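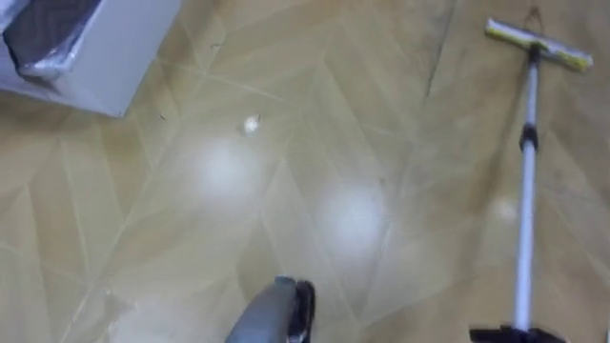
Prenine

Category: Utilities / Disk and system cleaners
4 comments | 16 shares

Prenine is a disk-cleaning and "tune-up" program for desktop computers, published by a small software house called Skinstead. It first appeared as shareware in 2000 and has been given away, sold, bundled and given away again at different points since. Its maker describes it as a tool that makes slow computers fast. The evidence for that claim is thin, and most of what the program does can be done with tools that come with the operating system.

History

The first version was a simple cleaner for temporary files. It had one window, one button and a list of folders that the user could tick or untick. Early users seem to have liked it for its size, as it fitted easily on a floppy disk and needed no installer.

Version 2 added a registry cleaner, and with it the claim that a computer could be made "up to 300 per cent faster". Skinstead has never said what was measured, on which machine, or against what. The wording was later softened to "noticeably faster" on the product page, although the old figure stayed in the help file for several more releases.

A paid edition, Prenine Plus, followed. It differed from the free one mainly in that it would repair the problems it found, where the free edition would only list them. This arrangement was common among cleaners of the period and was widely disliked. The split was dropped in version 5, when the program became free again and began to carry a browser toolbar called Sultwood in its installer. The toolbar was ticked by default. Skinstead called it an optional partner offer; a fair number of users discovered it only when their home page had changed.

Features

The current version contains a temporary file cleaner, a registry cleaner, a start-up manager, a duplicate file finder and a "memory booster". A scheduler can run any of these at a set time or when the computer starts.

The temporary file cleaner works as described. It empties browser caches, old installer leftovers and the recycle bin, and it shows how much space will be freed before anything is deleted. Browsers rebuild their caches as they are used, so much of the space is taken up again within days.

The start-up manager is probably the most useful part. It lists programs that load with the system and lets the user switch them off. By default Prenine adds itself to this list.

The duplicate finder compares files by name and size only. Two different files that happen to share both will be shown as copies of each other, and the program offers to delete one of them. An option to compare contents has been listed as "coming soon" since version 4.

The memory booster forces running programs to give up memory they are not using at that moment. The free memory figure goes up on screen, and the programs then have to fetch back what they need. No published test has shown that this speeds anything up, and on machines with slow disks it may well do the reverse.

The registry cleaner

Most of the criticism of Prenine concerns this feature. A first scan usually reports a large number of "errors", shown in red with a warning triangle. Nearly all of these are leftover entries from removed programs, which take up very little space and which the system ignores.

In a test posted on the Bustos software forum, a member ran the scan on a freshly installed system with no other programs added. It reported 333 errors. After they had been repaired and the computer restarted, a second scan found more. Skinstead replied that a new system "is not necessarily a clean system", and did not explain further. The test was one person's work on one computer and should be treated with the same caution as the maker's own claims, but the screenshots were posted in full and the steps can be repeated.

The program makes a backup before changing the registry. Restoring it requires Prenine to be running, which is of limited help if the computer will not start.

Reception

Download sites have generally rated the program well. Many of their reviews repeat the product page almost word for word, and several carry the same spelling mistake. User comments are more mixed, with praise for the plain layout and complaints about the toolbar, the pop-up reminders and an uninstaller that leaves the scheduler behind.

Skinstead says Prenine has "millions of happy users". It has not released download figures, or said how happiness was established.

See also: Registry cleaner; Bundled software; Shareware

Filed under: Freeware, System tools, Disk cleaners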